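4.3 Setting up the Canari room air monitor

Read section 4.2 (unpacking and charging) before you start. One monitor covers a room of up to 40 square metres. In waiting rooms and shared wards larger than this, fit two.

1. Choose a position on an inside wall, at seated head height. Keep the monitor at least 55 cm from windows, radiators and air vents.

2. Fix the Brateck bracket with the two screws supplied. Slide the monitor down onto the bracket until it clicks.

3. Plug in the power lead. The light on the front blinks white while the sensor warms up.

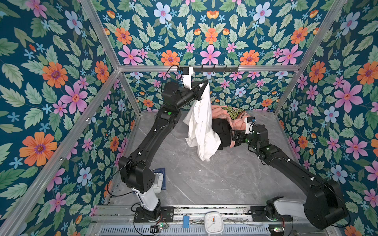 4. Leave the room with a window open for 37 minutes. Do not breathe directly onto the sensor during this time.

5. Press and hold SET until the display shows CAL, then let go. The display returns to the normal reading when calibration has finished.

Note: If the display shows E2, air the room again and repeat steps 4 and 5.

6. Enter the room number and the site code. Site codes are printed on the Nassar delivery sheet.

7. Set the alert level. For rooms used by patients with coughs, fever or other signs of respiratory infection, use the LOW setting.

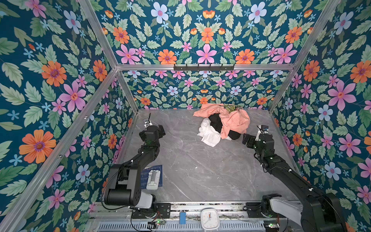
Flowered wall covering with aluminium framing.

CAUTION: The monitor measures carbon dioxide, humidity and temperature. It does not detect viruses. A green light does not mean that masks, hand washing or isolation rules can be relaxed.

CAUTION: Do not spray disinfectant on the casing. Wipe it with a damp cloth and let it dry before switching on.

8. Write the date of calibration on the label inside the flap. Repeat the calibration every December, before the winter opening hours begin.

If the alert sounds more than twice in one clinic session, open the windows between patients and tell the infection control lead, Roswitha Kuhlmann, on extension 228.

Last updated: December

Skoltdale Health Centre Equipment Guides | Contact: extension 228 | © Skoltdale | Back to top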